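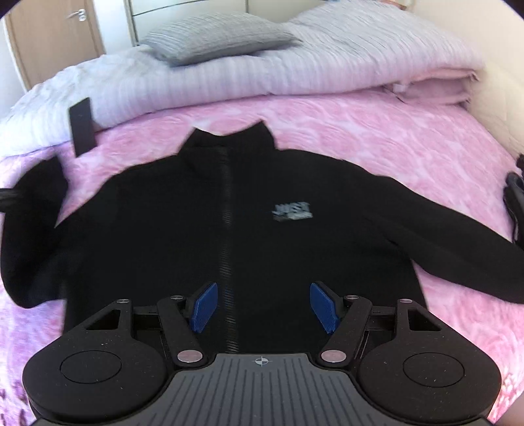 A black zip-up jacket with a stand-up collar, laid out flat.

Asholm Winter Clothing Exchange: Progress Report to the Grukora Fund

Last updated: 8/17/23

Print this page | E-mail this page

The exchange opened its second site in Cheetham this spring, as set out in the grant agreement. Both sites are now running on the same weekly pattern, with one afternoon session for drop-offs and one evening session for families to come in and choose. The evening session was moved an hour later after parents on shift work asked for it.

In the reporting period 119 households used the exchange at least once. Our target for the full year is 400 garments passed on, and we have reached over half of that. Children's coats and school sweaters go fastest. Adult shoes are slow, and we have stopped taking them at Asholm until the shelf there is cleared.

Spending is close to plan. Rent at Cheetham came in as quoted. We spent $400 on rails, hangers and a used steam press, which had been budgeted under equipment. The van line is underspent because Udo Laundry now collects and returns the washing on its regular route at no charge. We would like to move the balance to repairs and ask for your written approval.

Repairs have grown faster than we expected. Most of the work is zippers, followed by torn linings and missing snaps. Gemma Sugden runs the repair table and has trained two people to replace a full-length zipper on their own. Items that cannot be fixed are cut up for parts, and what is left goes to the rag merchant. The rag money is small and is shown in the accounts under other income.

There have been two problems. The lease at Cheetham was signed three weeks late, and the first sessions there were held in the church hall next door. We also had trouble with sizing. Donated clothes often have no label, and families were taking things home that did not fit. Hayley Lightfoot drew up a measuring chart for the sorting table -- chest, sleeve and inside leg -- and returns have dropped since it came into use.

Work for the next period:

Start the school coat drive in September, with collection points at both primary schools.

Extend the Cheetham evening session through the winter.

Replace the paper sign-in sheets with one shared list for both sites.

We will send the full accounts with the next report. Questions about the budget change should go to Hayley Lightfoot at the Asholm office.

Sign up for our newsletter to get updates from the exchange. You can unsubscribe at any time.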